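Right, I promised several of you the story of the ferry and the wrong island, so put the kettle on, this is going to be a long one. Thread!

Herman and I left home on Sunday in the dark, with two rucksacks, one umbrella and a bag of cheese rolls that he'd made the night before and then guarded as if they were jewellery. We were in the queue for the coach by ten to six. I don't think I'd been up at that hour on purpose since my sister's wedding.

The plan, such as it was: coach to the harbour at Genau, the late morning ferry over to Polau, four nights in a guest house with a yellow door, home again. We'd been talking about Polau since before we were married. Herman Yeoh does not like boats, I should say that now, but he likes islands very much and he's always been fair about the fact that you can't have one without the other.

The coach was lovely. Half empty, warm, and the driver had the radio on low with some sort of brass band programme. A woman across the aisle was knitting something enormous and orange. I wanted to ask what it was all the way to Genau and then she got off two stops early and now I'll never know.

Genau itself is smaller than I'd pictured. One long street going down to the water, a bakery, a shop that sells rope and birthday cards, and a ticket office with a hatch so low that you have to bend at the knees to speak to the man. He was very nice about it. He said everybody bows to him, so he can't complain.

Tickets were 22 each for a return, which I thought was very fair, and Herman thought was a lot to pay for being made to feel ill.

We had an hour to fill so we went to the bakery. Reader, the buns. They do a flat round one with caraway and a bit of burnt sugar on top, and you eat it warm with butter that runs down your wrist. I had two. Herman had one and a cheese roll, out of loyalty to the cheese rolls.

This is where it starts to go wrong, and I want it on record that we were both there and both equally responsible. There were two boats in. They were the same colour. They were the same size. One had POLAU on a board by the gangway, and the other had its board lying face down on the quay because of the wind.

You will have guessed which one we got on. In our defence we were following a family with a pushchair who had told us, in the bakery, that they were going to Polau. What we hadn't noticed was that we'd swapped one family with a pushchair for another somewhere near the rope shop.

Nobody looked at our tickets until we were well out past the harbour wall. Then a very tall young man in a woolly hat came round, looked at them, looked at us, and sat down next to Herman like a doctor with news. "You've got tickets for Polau," he said. "We're going to Kusari."

I'd never heard of Kusari! I had to ask him to say it twice. Herman, who was already a bit green, only wanted to know which was nearer. Kusari, said the young man, by a good half hour. "Then that's fine," said Herman, and shut his eyes.

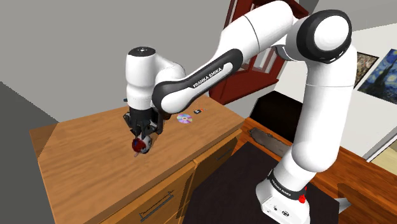

The next boat back, I asked, feeling quite calm about it? Tomorrow, he said. Half past eleven if the weather behaved. And it hadn't been behaving much.

His name was Thabiso Mthembu and I'd like to say here and now that he's a prince among ferry crew. He wouldn't hear of us paying the difference on the fare. He said there was one place to stay on the island and that he'd ring ahead for us, and he went off and did it then and there, standing in the doorway with a finger in his other ear.

The place is called Sithole House, though everybody just says Sithole, as in "are you up at Sithole?" It's at the top of the only hill. There are 391 steps from the landing up to the gate. I know this because somebody has painted the number on the last one, in white, where you can read it once you've stopped seeing spots.

There is also a road. It goes round the back and takes about the same time and has hardly any slope at all. We learnt this on the way down.

The landlady met us at the gate with a towel over her shoulder and said "you'll be the Polau people", and I could tell we weren't her first. She put us in a room at the front with a bed so high that I needed a bit of a run at it. There were two hot water bottles in it already. In the afternoon! I could have cried.

I rang the guest house on Polau to explain and got a man who laughed so much he had to put the phone down and come back to it. He said he'd keep our room and only charge us from the next night. So that's two kind people and it wasn't even teatime.

What is there to do on Kusari, I hear you ask. Well, there's a chapel, which was locked, and a beach, which was mostly stones, and a shop that opens from four until six. I bought a postcard of Polau there. They didn't do one of Kusari.

But the walking! There's a path along the west side with the sea on one hand and sheep on the other, and the grass so short and springy that you feel ten years younger on it. We went out for a quick look and were gone nearly three hours. Herman got his colour back and started telling me the names of birds, quite a few of which I think he was making up.

We met one other person the whole way, a gentleman with a bucket, who said good afternoon and then stood and chatted for twenty-odd minutes about drains. He'd lived there all his life apart from one winter on the mainland, and he hadn't cared for it. Too many doors, he said. I've been thinking about that ever since.

Supper was at seven on the dot. Fish soup with potatoes in, then a sort of baked pudding with plums, then cheese, and then the landlady came round with the pudding again and stood over us until we'd said yes. There were 11 of us at the one long table, all passing things. A couple who'd come every year since their honeymoon, a schoolteacher with a cold, and a whole walking club who had clearly had a falling-out over a map and were being terribly polite about the salt.

After supper somebody got out a box of dominoes. I'm not going to go into it. I'll just say that I've been married to that man for a long time and I had no idea he could be so ruthless.

The wind got up in the night and rattled everything that could be rattled. I lay there quite happily under three blankets, listening to it and thinking we might be stuck for a week, and doing sums about socks. Herman slept through the lot.

In the morning it was flat calm and the brightest blue, as if it had never so much as raised its voice. Porridge, toast, a boiled egg each and a parcel of sandwiches in greaseproof paper that we hadn't asked for. When I went to settle up the landlady wanted 40 for the two of us, with supper in. I made her take a bit more and she made me take a jar of plum jam, so I'm not sure who won.

Down by the road this time. Thabiso was at the gangway and when he saw us coming he picked up the board, held it over his head with both hands so we could read it, and shouted "GENAU" loud enough for the sheep. The whole boat turned round. I waved like the Queen Mother.

Then Genau again, another bun (just the one, I do have some self-control), a proper look at the board, a second look at the board, and a question to a lady with a dog just to be sure. Herman asked the captain as well. I thought that was overdoing it but I let him.

And we did get to Polau, a day late and smelling slightly of sheep. It's beautiful, all little white lanes and cats on walls, and the yellow door is even yellower than it looked in the brochure. I'll do a separate thread on it when I've found my other glasses, as I took notes about the cake shops and now can't read them.

For those asking: no, you can't book Sithole online, you have to ring up, and she only answers before nine or after supper. Take cash. Take a thicker jumper than you think. If you're offered dominoes by a man called Herman, say you've got a headache.

Also to the person who asked about the cheese rolls — he brought two of them home again. They'd been to both islands. He had them for his lunch yesterday and says they were perfectly all right.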